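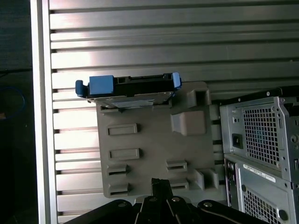 **A word on saying sorry**

I have been meaning to write something about the Lord's Prayer since Easter, and August seems a good month for it, when the choir is off and there is a bit more room in these pages than usual. Murray Lévesque has kindly given up his slot on the hymn numbers, so if you were looking forward to that, he promises it will be back next time.

What set me off was our study group in the Leone Room. We had got as far as "forgive us our trespasses", and I thought we would be through it in ten minutes and on to the biscuits. We were still there when the hall lights went off at half past nine! Arsen Karpenko had asked whether a person can be properly forgiven by God while the neighbour they have wronged is still waiting for an apology, and everybody had something to say, most of it from experience.

I grew up in Wamitz, in a chapel where you confessed silently and went home to your dinner. I don't remember anyone suggesting I should also knock on a door. My grandmother, though, fell out with her sister over a sideboard and would not take communion until it was mended, which took 4 years. I thought this was very hard of her at the time (I was 7, and missed my great-aunt's plum cake). I have come round to her way of thinking since, or most of the way round. She had read the passage in Matthew about leaving your gift at the altar and going first to be reconciled, and she took it to mean exactly what it said.

Where I still differ from her is over the waiting. Some people can't be reached any more. Some have died, and some would be hurt all over again by a letter through the door. I don't believe God stands with folded arms until we have managed it. One of our group, who has asked me to leave her name out, told us she had prayed for the same man every morning for years without ever being able to speak to him, and I can't think that counts for nothing.

We did not settle it, and I'm not going to try here. But I came home and wrote a letter I had been putting off, to an old friend from my Zomevetti days. It took me 3 attempts and was still too long, as my letters are. I haven't had a reply and may not get one, and I find I mind less than I expected to.

If you would like to join us, we carry on through the summer at half past seven in the evening, and you needn't have been before. We are moving on to "lead us not into temptation", so do bring a Bible in whichever translation you like best, as the differences there are worth hearing read aloud. Lifts from the Nekiden end of the parish can be arranged with Arsen after the morning service, and there is a sheet on the table by the font.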